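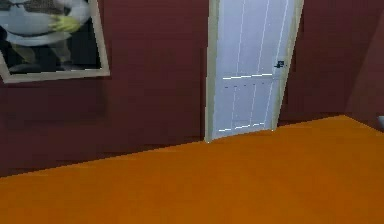
*Kutirlow sim, maroon room with the orange floor. Door shut, handle on the right.*

March, a bit after 16:00

Teleop on the door task again. Treloar is the scene set we drive in by remote control, and whoever picked the paint for this one has never had to look at it for an afternoon. The white door does at least stand out. So does the handle, small and dark as it is, and the handle is the thing I keep missing.

Count in the log is 472 demos, over 20 of them mine from today. I threw out 2 where I drove up to the framed picture and sat there while I hunted for the right button. A policy trained on those would make a fine museum visitor.

Notes on driving:

- Come at the door square. I keep cutting across the carpet (I'm calling it carpet) on a diagonal and then shuffling sideways at the end. The replays look like somebody parking a van.
- Slow the stick down near the handle. Stolham's default gain is fine for crossing the room and hopeless for the last stretch.
- Stop recording when the task is done. Three of my early ones end with me reaching for coffee, robot holding very still and learning patience.

Floor line against the wall is still jagged in the render. Turned anti-aliasing up on the Priltton machine and lost so many frames that the lag was worse than the jaggies, so it's back where it was.

Open question: do we want different start poses for every demo, or a fixed set? I've been doing it by whim, and my whim likes the left side of the room.

Next: same door, lower gain, start from the right. Bring sunglasses.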